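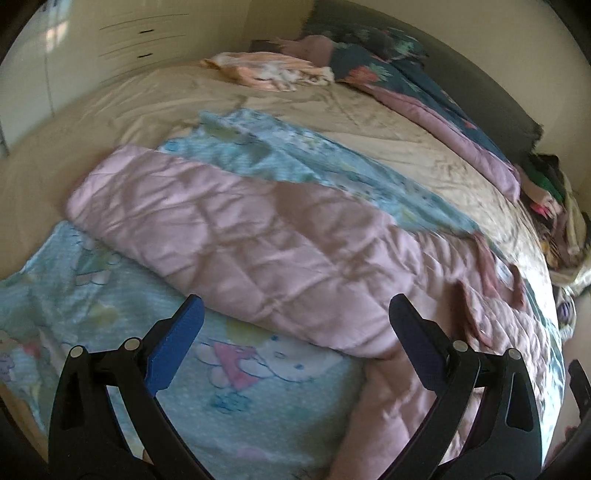

How do you stop a folding arena seat from squeaking?

Wipe the hinge clean with a dry rag, put one drop of light oil on each pivot, and work the seat up and down until it goes quiet. If it still squeaks, the noise is coming from a loose bolt and you have just oiled a bystander.

The Nkosi Street Arena has 1251 seats, and every one of them waits for the national anthem to speak up. Go around in August, when the building is empty and you can hear which one is complaining. Mark the noisy ones with painter's tape as you go. Masking tape left on over a summer becomes part of the seat.

Go easy on the oil. Anything you can see dripping will be on somebody's good coat by the second period.

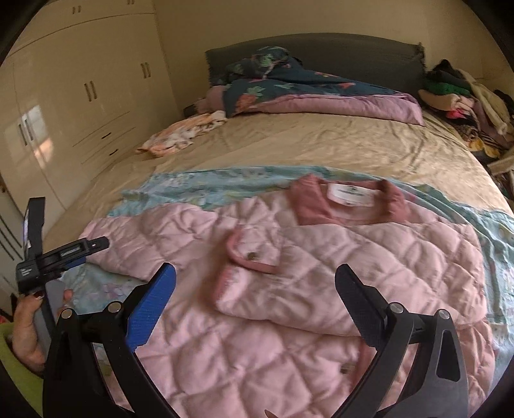 Jultum Parks & Recreation / Arena Operations / Workshop Notes
Updated February 8, 2019

Loose armrests. Snug the bolt by hand first, then give it a quarter turn with the wrench. People who give it a full turn get to learn about thread inserts.

Gum. A bag of ice held against it for 10 minutes, then a plastic scraper. A metal scraper also works, and leaves you a nice long scratch to remember it by.

Nacho cheese. Warm water, dish soap, patience. Get to it the same night. By morning it has cured, and the Clelta end of the building has some from two seasons ago that we now treat as trim.

Seat numbers. The stick-on ones peel from the corner nearest the aisle. Clean the spot with rubbing alcohol, let it dry completely, and press the new number down with the back of a spoon. Check it against the seat next door before you press. We had two seat 14s in row F for most of a winter and they were both sold.

Rubber flooring. Sweep before you mop. Skate guards drag in grit, and a wet mop turns it into a thin gray paint that you then spread evenly from the lobby to the Pladovix rink door.

Spare hinges are on the bottom shelf, behind the broken hinges somebody is saving.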